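Robotics club at Gerer works on small-parts sorting

Posted in: Schools & Tech / Student Projects

The student robotics club at Gerer is spending the term on one task: sorting screws into a drawer organizer. The project, named Leka, uses hand-held grippers to record how people do the job. The recordings will be used to train a two-arm robot.

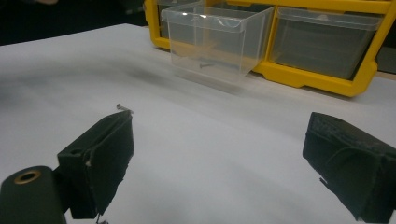 A clear drawer with one screw in it, in front of the yellow organizer.

The club has logged 1,452 runs since December. Each run is saved with a short text label and checked by a second student - runs with missing data are deleted. Club lead Hala Ghanem said small screws are harder to record than larger parts, as the fingers hide them at the moment of contact.

Four students operate the grippers in turn. Costel Golob maintains the finger coverings, and Widad Nseir writes the code that lines up the left and right recordings. 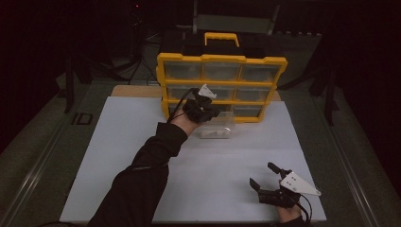
Does a student need programming experience to join?
New members start on the grippers and can learn the software later in the term.

The first robot test is set at 100 attempts. Results will be posted on the club page.

Comments (3)

P. Angelovski: What is the smallest screw size in the set?

Corentin Renaud: We tried this with tweezers at Arkedow - alignment took longer than recording.

tritance6: Will the data be public?

Related
- Arkedow students enter line-following contest
- Tritance opens evening soldering class
- Gerer club seeks used servo motors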